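5. Recording the scooping task

This section covers teaching the Luria arm to scoop dry food from a bowl with a spoon, using the hand controller. You should have finished section 4 (gripper setup and controller pairing) first. If the arm has been moved or switched off at the wall, repeat the homing routine before you go on.

5.1 Laying out the table

1. Put the tray in front of the arm with its long sides running away from you.
2. Put the steel cup to the left of the tray and the steel bowl to the right.
3. Fill the bowl most of the way with a dry filling. Keep the level below the rim or the spoon will push it over the side on the first pass.
4. Lay the spoon on the tray with the bowl of the spoon facing up and the handle pointing toward the lower left.
5. In Cutix, open Task > New and type a short name. Use the same name for every recording of this task.

Caution: Keep your hands out of the arm's reach whenever the status light is green. Refill the bowl only after pressing Hold.

5.2 Making a recording

1. Press Hold, then Release, and wait for the tone.
2. Start the recording with the left pedal.
3. Bring the gripper over the spoon and close it on the upper part of the handle.
4. Lift the spoon clear of the tray, move across to the bowl and lower it into the filling. Go in at a slant.
5. Push forward a little, level the spoon, and raise it straight up.
6. Carry it to the cup, tip it, and return the spoon to the tray.
7. Stop the recording with the left pedal. Press the right pedal to keep it or hold the right pedal down to throw it away.
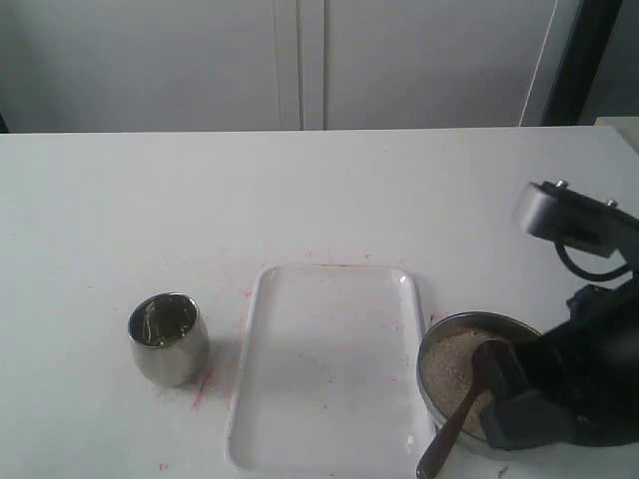 Kwaku Issahaku: I'd add something to step 5. When I started I was squeezing the trigger harder as the spoon met resistance, and the grip command in my recordings went up and down for no good reason. Once I set the grip before going in and left it alone, the arm copied me much better.

The trigger lock takes care of this. Turn it on under Controller > Trigger once the gripper has closed, and the grip stays where you set it until you press the thumb button.

Note: Work at a steady, moderate speed. Long pauses are recorded along with everything else, and the arm will learn to pause too. If you lose your place, throw the recording away and start over.

5.3 Resetting between recordings

1. Press Hold.
2. Empty the cup back into the bowl and shake the bowl gently to level it.
3. Put the spoon back on the tray. Change its angle a little each time, but keep it within the rim.
4. Check that the cup and bowl are still on their own sides of the tray.
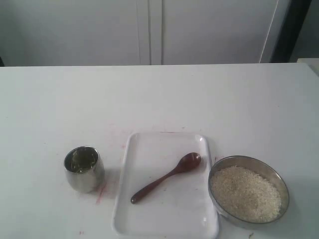 5. Press Release and wait for the tone before you touch the pedal.

After every four recordings, move the bowl slightly – a finger's width is plenty – and carry on. You can change the filling as well. Fine fillings pack down and need a slower push, while larger grains roll off the spoon if it is raised at an angle. Enter the filling in the Notes box so that the two kinds can be sorted later.

A full set for this task is 100 recordings. Two people can share the work, but each should log in under their own name. Gifty Ayaaba's set is included with Cutix as a reference, and the longest recording in it runs to 3,349 time steps. If yours are much longer than that, you are probably going too slowly.

5.4 Checking the grip

Open the wrist view in Cutix and step through a few recordings at the point where the gripper closes. The handle should sit between the two fingertips. A slight lean is fine. If the handle swings when the spoon enters the bowl, take hold of it lower down next time.

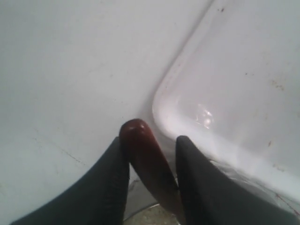
Delete any recording in which the spoon slips or turns over, even if the filling ended up in the cup. To delete, select the recording and choose Remove. Removed recordings stay in the Bin folder until you export the set.

Caution: Do not tighten the finger screws with the spoon in the gripper. Open the gripper, press Hold, and take the spoon out first.

When the set is complete, choose Export and go to section 6.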